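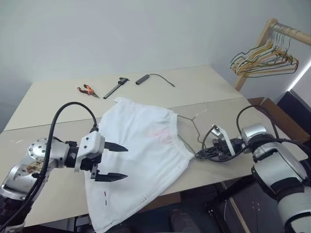

Okay, arm cell upkeep thread, because three of you asked what I do in there all day. Mostly cables. It's cables, folks.

1/ Each arm has a fat black cable that arcs up and comes back down to the gripper. Too short and it tugs at the wrist, too long and it flops on the table and snags the laundry. I left 25 cm of extra and I'm still fiddling with it!

2/ Fingers get wiped every 10 runs. Cotton lint is sneaky stuff. Then I close them on a wire hanger and give it a wiggle (thin wire is the mean test, a shirt is easy).

3/ Pliers and caliper live along the back of the table, behind the cloth. Caliper is for the finger gap. Rafferty keeps putting it in a drawer. Rafferty, please.

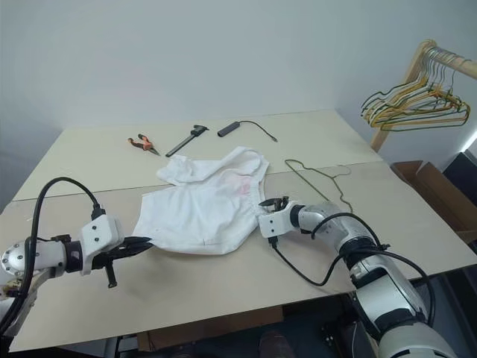
Biwott workshop, February 10, 2020

4/ Run 557 on the log and the left gripper was closing a hair off center. Took the fingers off, cleaned the seats, put them back, checked the gap twice. Mwende reran the zero pose for me while I ate a sandwich.

5/ Next job is the wrist screws. I go over all of them at 1,000 runs, but I may do the right arm early, it's got a little rattle I don't love. Anyone have a threadlocker they like for tiny screws?

14 comments · 38 shares
Contact | © 2020 Geltudent | Back to top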